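The Man Who Won't Buy the Sleep Story

He has sold mattresses for most of his working life, and he would like you to know that most of what you have been told about them is rubbish. He told me this before I had sat down. He works for Skenuson, a small bedding store with one window and a parking lot it shares with a tire place, and he agreed to talk on the condition that I leave his name out of it. "My boss reads everything," he said. "He won't mind what I say. He'll mind that I said it."

I went in doubtful. A salesman who runs down his own trade is an old trick, and it tends to end with you buying something. So I asked him straight out whether the act was good for business.

"Sometimes," he said. "People like to feel they got the guy who tells the truth. I know that. I'm not stupid." Then he went back to complaining about foam.

His main gripe is with the trial period. Skenuson gives buyers 200 nights, and he thinks the number was picked because it sounds generous. "Who drags a queen mattress back out of the house in month five? You've lost the bag. Your brother-in-law who helped you carry it has a bad knee now. You keep it and you tell people it's great." I asked how many come back. He said he wasn't allowed to tell me, and that if the figure were embarrassing to customers he would have been given a poster of it.
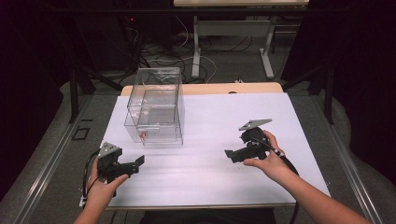
He is no kinder about firmness scales. Every maker has one, he says, and they don't match. A mattress marked 3 in the Karakaya line can feel harder than another maker's 5, and a heavy sleeper and a light one will argue about both. "Lie on it for ten minutes. On your side, if that's how you sleep. People lie flat on their backs with their shoes hanging off the end like they're at a viewing, and they get up and say, yeah, that's nice."

I pushed him on price, where I thought he was being slippery. The store's top model, the Clonurero, was tagged at 2 thousand and change the morning I visited, with a red sticker taking 405 dollars off. Had it ever sold at the full price? He looked at the sticker for a while. "It's been listed at the full price," he said. I asked again. "It's been listed," he said.

That was the best answer I got all morning, and I noticed he didn't offer it until I'd asked twice. The straight talk runs out a little closer to the register than he lets on.

On sleep itself he says he has no opinions, then gives several. He doesn't trust trackers. He thinks cooling covers feel cool until you've been under the blankets for an hour. He sleeps on a plain spring mattress he bought at the staff discount, and he couldn't tell me how old it was. "Old enough that I'd tell a customer to replace it," he said.

Would he be right to tell them that? He shrugged. "If your back hurts and it doesn't hurt at the hotel, it's probably the bed. If it hurts at the hotel too, go see somebody. Don't come see me."

A couple came in while we were talking and went directly to the Clonurero. He let them lie down, flat on their backs, shoes on. He didn't say a word about turning over.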